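Last updated 25/10/2022

# Trernis Table Things

Welcome! Trernis is a small, friendly collection of notes and photos about everyday cooking and serving things, and how they sit together on a worktable: pots, plates, bowls, steamer inserts and the food that goes in them. It started as a folder of pictures in the Maranton kitchenware catalogue and grew because we kept wanting to look things up in it.

## What you get

- `photos/` holds 3,000 pictures of tabletops with kitchen things on them
- `notes/` has 300 short text notes, one per arrangement
- `words.md` is our list of names for things (please read this one first, it saves a lot of head-scratching)

The full set comes to 2 GB unpacked.

## How we name things

Kitchen words are wonderfully messy and we've had a lot of fun sorting them out. A few that come up all the time:

| Word | What we mean |
|------|--------------|
| pot | deep, round, with two handles or one long one |
| insert | anything perforated that sits inside a pot |
| plate | flat, or near enough |
| bowl | has sides you could hold soup in |
| bun | round, soft, steamed or meant for steaming |

Colour goes before material, so "pink bowl", "clear glass pot". If you can't tell what a piece of food is, write the colour and stop there. "Dark red food" is a perfectly good note! We'd much prefer that to a guess at plum or beetroot.

## Table layout

Tables are covered in brown kraft paper and marked into squares with blue tape. The paper takes spills nicely and can be swapped in a minute or two. Things don't have to stay inside a square. If a pot straddles a line, note both squares and carry on.

## The steaming set

This is our favourite bit of the collection. It pairs a glass pot and a steamer insert with buns, plus a plate and a small bowl for serving, and the see-through pot is a joy because you can check what's inside without lifting anything. 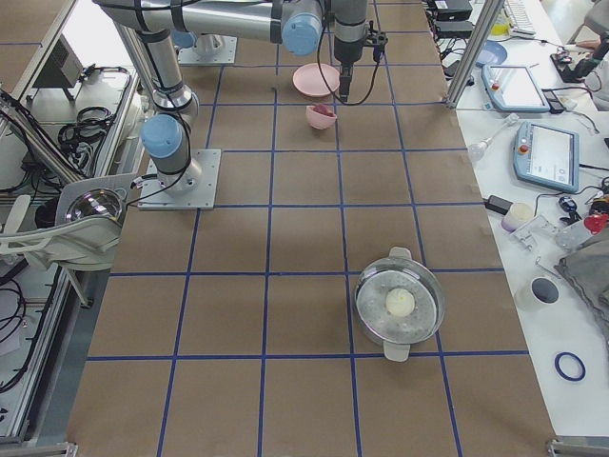

Notes for this set go from the pot outwards: the pot first, then the insert, then whatever is resting on it, then the plate and bowl. A typical one reads:

```
pot: round, clear glass, white handles (2)
insert: silver, perforated
in pot: bun, white, round
plate: flat, pale pink
bowl: small, pink
in bowl: dark red food
```

## Known gaps

- Lids are under-represented. We'd love more lids.
- The Doltex notes use "dish" for both plates and bowls. We're working through them.
- Pale pink and white get mixed up in some of the older Yazdani notes.

## Adding your own

Yes please! Copy `notes/blank.txt`, fill in what you can, leave the rest empty and send it over with the picture. Odd bowls are especially welcome.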